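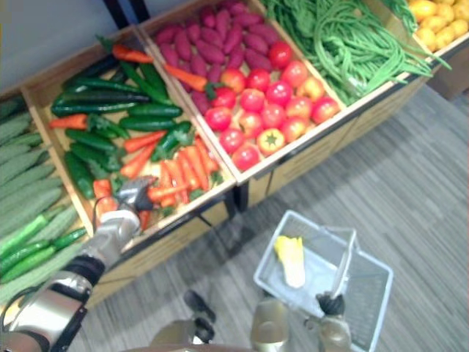 Moisture Loss in Retail Carrots Under Four Display Conditions
Final project report, Postharvest Handling and Storage
Submitted Feb 24, 2018

Summary

Carrots sold loose lose water from the time they are washed until the time they are eaten, and the display period is the part of that chain with the least humidity control. This project measured mass loss and bending stiffness in topped, washed carrots held for 72 hours under four conditions: uncovered at room temperature, uncovered with periodic misting, covered with a damp cotton cloth, and uncovered in a refrigerated cabinet. Uncovered carrots at room temperature lost the most mass. The damp cloth performed nearly as well as the refrigerated cabinet. Misting reduced loss during the hours when it was applied, but a large part of the benefit disappeared overnight.

1. Background

A fresh carrot root is mostly water. It has no thick waxy skin, and washing and brushing at the packhouse remove part of the thin outer layer that slows evaporation. Once the tops are cut the root no longer loses water through the leaves, but the crown scar remains an open path. Water leaves the surface as vapor at a rate set mainly by the difference in vapor pressure between the tissue and the surrounding air. That difference depends on temperature and relative humidity, and air movement affects how quickly the humid layer next to the root is carried off.

A customer notices the result as limpness. Cells that have lost water no longer press firmly against their walls, and the root bends before it snaps. Surface whitening is a related but separate defect. It appears first as dried, abraded cells that scatter light, and it can often be reversed for a short time by wetting. A later form involves changes in the cell walls and does not go away when wetted. We recorded whitening but did not try to separate the two forms.

The course handout lists cold storage near 32°F at very high humidity as the usual recommendation for carrots. Small stores often cannot provide that on the sales floor. The question for this project was how much of the loss can be avoided with low-cost measures at room temperature.

2. Materials

2.1 Carrots

All carrots came from one delivery of the variety sold as Flastden, purchased through a local wholesaler the morning after packing. Roots were topped, washed and unwaxed. We rejected any root with splits, forking, broken tips or visible rot. From the remainder we selected 400 roots and assigned 100 to each condition by drawing numbered slips. Roots within each condition were divided into five trays of 20.

2.2 Trays and room

Trays were shallow slatted boxes lined with one layer of brown paper. Roots were laid in two layers, all crowns facing the same way. The trays for the three room-temperature conditions stood on benches in the teaching laboratory, away from the windows and the door. Room temperature was held at 68°F by the building system. Relative humidity was not controlled and ranged from 38 to 47 percent over the run.

2.3 Instruments

Mass was measured on a bench balance reading to 0.01 g. Temperature and humidity were logged every ten minutes with Monitum loggers, one per condition, placed at the height of the top layer of roots. Bending stiffness was measured on a three-point rig built for an earlier class, with the supports 4 inches apart and a hanging load applied at the center. Deflection was read from a dial gauge.

3. Method

3.1 Conditions

Condition A: uncovered, room temperature.
Condition B: uncovered, room temperature, misted with tap water every two hours between 8 a.m. and 6 p.m. A hand sprayer was used, four strokes per tray.
Condition C: room temperature, covered with one layer of cotton cloth. The cloth was soaked, wrung out by hand and replaced at 8 a.m. and 6 p.m.
Condition D: uncovered, refrigerated cabinet set to 41°F, fan running. Mean humidity in the cabinet was 81 percent.

3.2 Mass measurements

Trays were weighed without their paper liners at 0, 24, 48 and 72 hours. In conditions B and C there was free water on the roots, so these were blotted with dry paper towel and left for ten minutes before weighing. The same blotting and waiting time was applied to A and D so that handling was equal. Loss is given as a percentage of starting mass.

3.3 Stiffness

Stiffness testing does not break the root at the load used, but we assumed that it could bruise the tissue and change later readings. Each root was therefore tested only once. Three roots per tray were taken at 0 hours and three more at 72 hours, and the mass figures were corrected for the roots removed. Roots differ in diameter, and a thicker root is stiffer at the same water content. We measured diameter at midlength with calipers and divided by the expected effect of diameter, treating the root as a solid cylinder. This is a rough treatment, since the core and the outer tissue have different properties and no root is a true cylinder.

3.4 Whitening

Two of us scored each tray separately from 0 (none) to 4 (most of the surface), under the same lamp, after blotting. Scores were averaged.

4. Results

4.1 Mass loss

Mean loss at 24, 48 and 72 hours, percent of starting mass:

A (uncovered): 3.1, 5.9, 8.4
B (misted): 1.9, 4.0, 5.8
C (damp cloth): 0.8, 1.7, 2.5
D (refrigerated): 0.7, 1.4, 2.0

The spread between trays was smallest in C and largest in B. In condition B the two trays nearest the aisle lost more than the other three. We think this was air movement from people walking past, although condition A stood on the same bench line and showed only a weak version of the same pattern. Uneven misting is another possible cause. Four strokes of a hand sprayer is not a precise dose.

The logger in condition B recorded short rises in humidity after each misting, with a return to room level in 25 to 40 minutes. Under the cloth in condition C, humidity stayed above 85 percent for most of the run and dropped before each cloth change, most clearly at the end of the 14-hour overnight interval.

4.2 Stiffness

Corrected stiffness at 72 hours, as a percentage of the mean for the same condition at 0 hours, was 61 for A, 73 for B, 90 for C and 92 for D. The difference between C and D was within the scatter of the readings. A and B were clearly different from each other and from the remaining two.

4.3 Whitening

Scores at 72 hours were 3.2 for A, 2.6 for B, 0.9 for C and 1.3 for D. The refrigerated roots whitened slightly more than the cloth-covered ones even though they lost less mass. The fan in the cabinet blows directly across the trays, and the outermost cells may dry quickly while the root as a whole loses little water.

4.4 Decay

Soft spots were found on four roots in condition C at 72 hours, all in the lower layer where roots touched. One root in B had a soft tip. None were found in A or D.

5. Discussion

The ranking of the conditions was as expected. The size of the gap between B and C was not. Misting is common in stores, and we had assumed it would be close to the cloth. The logger data give a straightforward explanation: the misted trays were humid for a minority of the day and not at all at night. A store that mists during opening hours and then leaves the display uncovered would see the same thing.

The cloth has drawbacks. It hides the product, so it is not practical while customers are choosing. It also kept roots wet at room temperature, and the soft spots suggest that a longer run would have gone badly. A reasonable compromise would be misting by day and a damp cloth after closing. We did not test this combination and cannot say what the loss would be.

We used a spreadsheet model from the Skekik course package to estimate loss from temperature and humidity alone. It predicted A and D fairly well, within 0.6 percentage points at 72 hours, and overestimated the loss in B by 1.7 points. The model has no term for free water on the surface - while a film is present, the film evaporates first and the root is partly protected.

6. Limitations

Only one variety and one delivery were used. Carrots from storage later in the season may behave differently. The five trays in each condition shared a location, so they are not fully independent and the scatter reported here is probably too small. The refrigerated condition changed temperature, humidity and air speed together, and the effect of each cannot be separated. Nothing was removed or handled between weighings, whereas in a store the layers are turned over all day.

One logger (condition A) stopped at 51 hours because of a low battery. Values after that point were taken from the room logger near the door, which read 1 to 2 percent lower in humidity during the period when both were running.

7. Further work

The overnight cloth treatment should be tested first, with runs of at least five days and a decay count on every root. A timed mister would remove the uncertainty about dose. The stiffness rig needs a better center clamp - roots with a strong taper tended to roll, and eleven readings had to be repeated.

Raw weights, logger files and the diameter corrections are in the course folder under Vigfúsdóttir, which is the name of the laboratory bench group. The whitening score sheets were kept on paper and are in the binder with the calibration record for the balance.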